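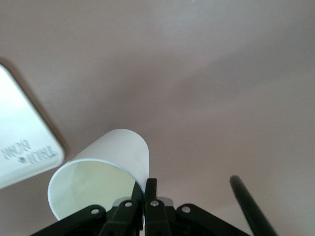

Walk-through notes, Drirkico family shelter, December

Front door lock: OK. I tried it 4 times and it caught every time.
Visitor log: OK, but please stop writing kids' last names in it!
Panic button, hall: slow. Stela Lungu picked up at the desk, but I'd like it faster (Skandus has the ticket, no. 715).
Interview room: OK. Door shuts, voices don't carry, tissues stocked.

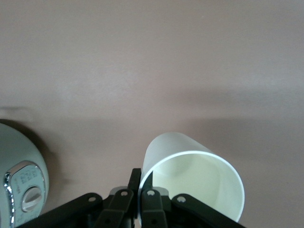

White cup on its side on the tabletop.

Back gate: FAIL. The latch sticks, and I won't sign off with a parent under a no-contact order living nearby. Quote is $2,242, so let's just pay it.
Case files: locked. Keys are with me or Stela, no one else.

Back at 4 p.m. to retest the gate.
Aurel Bucur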